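Fesero Home Electricity Monitor: Review for Residential Customers

June
By the Sikusano Energy Desk

We use cookies to remember your preferences and measure visits to this site. Accept | Manage settings

The Fesero is a whole-home electricity monitor manufactured by Cundov and sold to residential customers at a list price of $244. It measures current at the main service panel, sends readings over the household wireless network, and presents usage by the hour, day, and billing period. Sikusano evaluated one unit in a single-family home with electric water heating, central air conditioning, and a detached garage on its own subpanel. The unit was purchased at the list price, and Cundov had no part in the evaluation.

The review considers installation, accuracy against the utility meter, the quality of the reporting software, and the terms under which customer data is held. It does not cover the solar add-on, which is sold separately and requires a second pair of sensors.
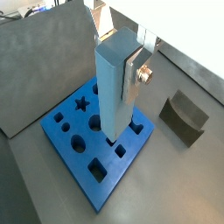 Installation

Cundov states that installation should be performed by a licensed electrician, and we agree. The sensors clamp around the main conductors, which remain energized even when the main breaker is off. Our electrician completed the work in a little over an hour, including the time needed to find a breaker position for the voltage leads. Customers with a full panel should ask about this before ordering.

The printed instructions are clear on sensor direction and less clear on labeling. Both sensor leads carry the same marking, and the only guidance on which belongs to which leg appears in a footnote near the back. Reversing them produces readings that look reasonable at first and are wrong. The app will flag the error, but only after a full day of data has been collected.

Pairing with the wireless network failed twice and succeeded on the third attempt, after the router's older band was enabled. The requirement is listed on the box in small type. Homes with a metal panel door in a basement or utility closet may need the external antenna, which is included.

Accuracy

The monitor ran for 53 days, a span that included one complete billing period. For that period the Fesero reported 727 kilowatt-hours. The utility meter recorded a figure slightly higher, and the difference was small enough that it would not change how most households read their bill. Short bursts of heavy use, such as the water heater cycling on while the air conditioner was starting, were captured without visible delay.

Appliance identification is weaker. The software attempts to recognize individual appliances from their electrical pattern. It found the water heater and the air conditioner within the first week. It labeled the garage freezer as a dehumidifier and continued to do so after the entry was corrected by hand. The product literature describes this feature as improving over time — we saw little improvement during our evaluation.

Reporting and Rate Plans

The daily and hourly charts are plain and easy to read. Time-of-use rates can be entered manually, with separate weekday and weekend schedules, and the cost estimates followed our entries correctly. Tiered rates are supported in a limited way. Demand charges are not supported at all, and customers on a residential demand tariff should not rely on the cost screen.

Data may be exported as a spreadsheet file. Each export is limited to 1000 rows, so a customer who wants hourly records for a full quarter must request several files and join them. The comparable monitor from Procházka, which we reviewed last year, has no such limit, although its charts are harder to follow and its sensors are bulkier.
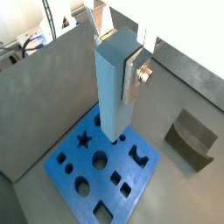
Light blue block held above a blue shape-sorter board.

Data and Privacy

Readings are stored on servers operated by Cundov. The customer agreement permits the company to use combined data for product development and allows individual households to opt out through the account page. Opting out did not disable any function we used. Deletion of an account must be requested in writing, and the agreement does not state how long deletion takes. We consider this a shortcoming in a product that records when a home is occupied.

Assessment

The Fesero is an accurate monitor with a readable display of hourly use. Sikusano recommends it to customers on flat or time-of-use rates who want to see when their electricity is consumed and who are prepared to pay for professional installation on top of the purchase price. It is less suitable for customers who need appliance-level detail, and we do not recommend it for those billed on demand.

The warranty runs for two years from the date of purchase and covers the sensors as well as the main unit. Proof of installation by a licensed electrician is required for any claim.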